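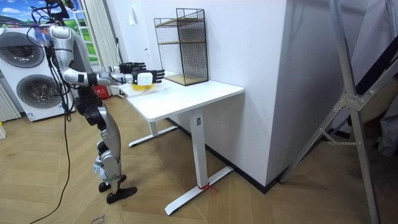
A standing desk with a wire shelf at the back.

Why Do Some Desks Go Up and Down?

A regular desk stays at one height. A standing desk can be used by someone on their feet, and many kinds can be raised or lowered. Look at the legs of the white desk. Each one ends in a flat foot shaped like a T. A wide foot helps keep a tall desk from tipping over.

What is inside the legs?

In many standing desks, each leg is a set of tubes that slide one inside the other, a bit like a telescope. Some have a small motor that turns a long screw. When the screw turns one way, the desk goes up. When it turns the other way, the desk comes down. Other desks use a hand crank — slower, but it needs no plug.

How high should it be?

Stand up straight and bend your elbows. Your hands should reach the desktop without your shoulders lifting.

Why put a shelf on a desk?

A shelf uses the space above the desktop. Wire mesh is light, and you can see through it to find your things. Put heavy items on the bottom and light ones on top.

Try it: measure your desk at home, then measure from the floor to your elbow. Are they close?

Written by Rocío Gaete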